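The Slow Bowl: A Winter of Soup Suppers in Mirnesby

By Krum Leka
Apr 10, 2022

200 shares | 3 comments

My grandmother kept her soup recipes in a drawer with the string and the candle ends, and not one of them said how long anything took. "Until it is ready," she wrote, and then she underlined ready, as if that helped! I thought of her a good deal this past winter, which I spent driving the valley road between Mirnesby and Gitthorpe and eating at other people's tables.

The suppers began in September, in the old feed store on Donnelly Street, when two neighbors with too many beets decided to cook them all at once and leave the door open. By the first frost there were long tables and a piano that wanted tuning, and somebody's uncle was baking the rye bread that people now drive over from Usness to eat (get there early, it goes fast).

What struck me, sitting there with my coat still on, was how little anybody talked about the food. They talked about gutters, and a daughter's driving test, and whether the bridge would be closed again. The soup was simply what kept them in their chairs. Barley one week, leek and potato the next, and once a cold cherry soup with cream, the kind my grandmother made on hot days, served in a snowstorm by a woman who said she had been craving it and saw no reason to wait for summer.

I have tried it at home 3 times since, and I will tell you it is a forgiving thing. Cook the cherries gently with a little sugar and a strip of lemon peel, let them cool all the way, and whisk in the cream at the last minute — more than you think you need.
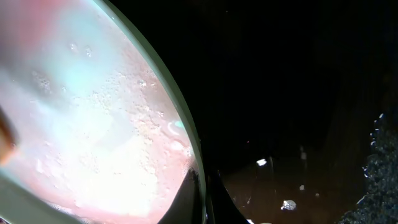
Pinkish white and frothy, inside a pale gray-green rim.

The suppers are finished for the season now, and the feed store has gone back to storing feed. I drove by last week and the piano was still in there, under a blanket.

Comments (3)

MarthaP: My mother put a cinnamon stick in with the cherries. Lovely piece.

gitthorpe_dan: The bridge is closed again, by the way.

Lou in Usness: Could you please get the uncle's rye recipe? I've asked him twice.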